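Funding > Progress reports > Histell Community Sewing Room

Search this section Enter keywords Go

Report to the Flisero Small Grants Fund
Tuesday, June 30, 2026

Hello all, and thanks again for the cheque and for being so patient with my paperwork! You asked for a plain account of how the sewing room at Histell is getting on, so I've written it the way I'd tell you over a cup of tea (I'm on my second one now).

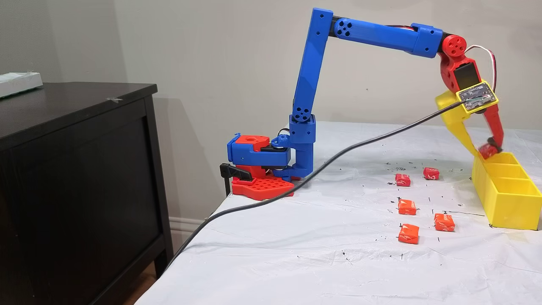
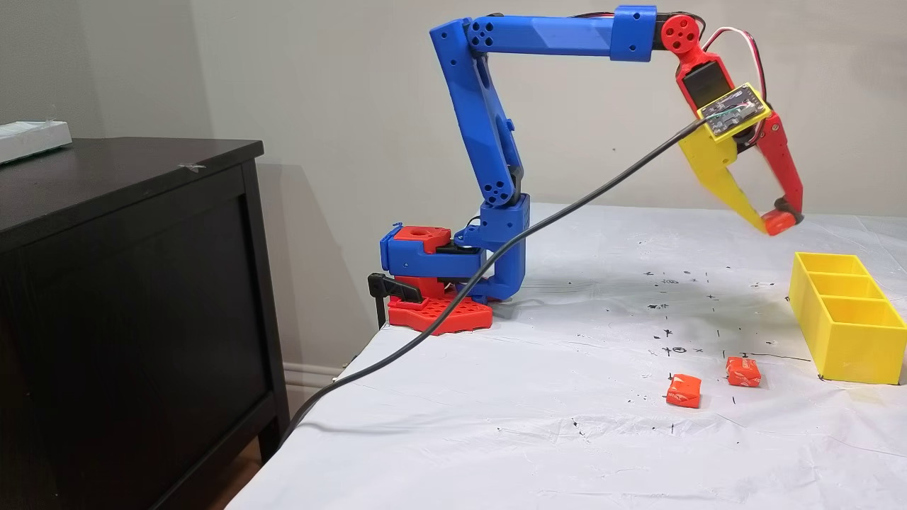
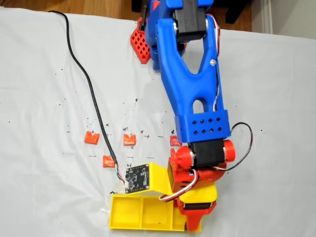
Blue and red printed parts, white sheet underneath.

Page 2

The big news is that the mending nights have taken off. We've had 98 garments come through the door since the grant started, which is two short of the 100 I promised you, and I'm told there's a bag of school trousers on its way that will push us well over. Zips are the most common job by a mile. After that it's hems, then the seats of jeans, and then the odd surprise like a tent fly or somebody's grandmother's tablecloth.

We bought the overlocker first, as planned. It was a bit of a beast to thread and I'll admit I put it back in its box for a week. Once I'd found a decent set of instructions and coloured the thread paths with nail polish, it behaved itself, and now people queue for it. The second machine came from the Ivis shop, second-hand and serviced, and cost less than I'd budgeted. I've put what was left toward needles, good scissors and a proper ironing board to replace the wobbly one. I hope that's all right with you. If it isn't, please let me know and I'll move it back out of our own tin.

The Chae Street hall has been mostly good to us. The light is lovely until late afternoon and then it's terrible, so I'd like to get a few clip-on lamps before the evenings draw in. The heating is a sore point. It comes on when it feels like it, and on one mending night we all sewed in our coats! I've written to the hall office and had a kind reply, but no date for a repair.

What hasn't gone so well is the beginners' course. I set it for weekday mornings, thinking parents would come after the school drop-off, and hardly any did. The ones who came were keen and made some really nice tote bags, but I can't call it full. I'm shifting it to Saturdays from September and cutting the price, and I'll leave the same outline otherwise: straight seams, curves, a zip, then a project of your own choice.

Money so far: we've spent 70 per cent of the grant, nearly all of it on equipment, with the rest set aside for hall hire and thread. Receipts are in the envelope, in a slightly odd order, sorry.

The fabric swap is still to come. I've got shelves full of donated cotton and a worrying amount of brown corduroy, so if any of you fancy some corduroy, do say. I'll send the next report once the Saturday course is up and running.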